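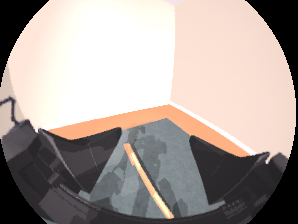

My kid's school robotics club went all in on simulation this year. No parts, no soldering, no hex keys lost in the carpet. I said I'd help out and I said I'd keep an open mind. One of those is going fine.

The December project: get a gripper to pick up a thin orange rod. That's the whole thing. Four teams, one rod each, and a program called Bumden that makes the laptops sound like hair dryers.

First gripe. Everybody's success numbers are great and I don't trust any of them. Team Akolgo told me they were at 30 for 30. I asked if the rod ever moved between tries. Long pause. Same spot, same angle, all 30 times.

So they've taught a robot to close its hand at one particular place in the world. My garage door does that.

To be fair to them, the assignment never said to move the rod. It said "achieve a reliable grasp." They read it the way any 15-year-old reads an assignment.

Ludmila Vondráček runs the club and she took my complaint better than I would have. Her rule as of this week: the rod gets a random angle every run, and you report the misses too.

Akolgo is no longer 30 for 30. They wouldn't tell me the new number. I respect that.

Team Nasel had the more interesting failure. Their fingers shut, the rod slid partway into one of them, and the program scored it as a grasp. Solid object inside another solid object. The kids thought this was hilarious and also wanted the point.

They did not get the point.

Second gripe, and it's the big one. The plan says "transfer to hardware in spring." What hardware? The club owns 2 arms and last I looked one of them had no working wrist. Ask about this and you get the word "transfer" again, a bit louder.

A real stick rolls when you bump it. Real fingers have some slop in them. I'd like them to meet that problem before the end-of-year demo, with the grandparents watching.

What I do like: Team Uken started keeping a log of every miss with one line on why. Half the lines say "dunno." Still the best thing anyone in that room has made.

I offered to bring in a bag of dowels and some orange paint. Ludmila said yes before I finished the sentence. Back at it tomorrow, 4 pm, and I'm checking that wrist first.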